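Home Issues Authors Search Contact
July 18, 2024 | By Francine Carrier and Sunil Gazi
Filed under: Food and Home Cooking Research

3.2 Planning for shared holiday meals

Households kept a food diary for the 2 weeks before a holiday meal in March. We received 77 usable diaries. Most cooks settled the main dish early and left desserts and snacks until the last few days. Where children were expected, the order was often reversed, with the sweet items chosen first and the rest of the meal built to fit them.

Store-bought items were common even in homes that described the meal as homemade. Pastry, frosting and bread were the usual ones. Cooks who hosted more than six guests bought more of these, as Desjardins and Bouchard also found in their Kondale survey. Almost 4 in every 6 hosts asked at least one guest to bring a dish, and side salads were the most frequent request.

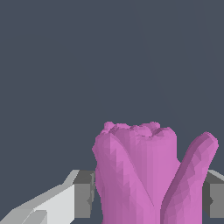
Figure 2. Low-polygon mesh rendering, pink object on a dark gray background.

Requests to guests were seldom specific. Diaries record phrases such as "something green" or "a dessert, anything," and several meals ended up with two versions of the same dish. Hosts in the MacLeod group, who used a written list, reported fewer repeats but spent longer on planning. We did not ask guests how they felt about being given a set dish. Leftovers are treated separately in Section 3.3.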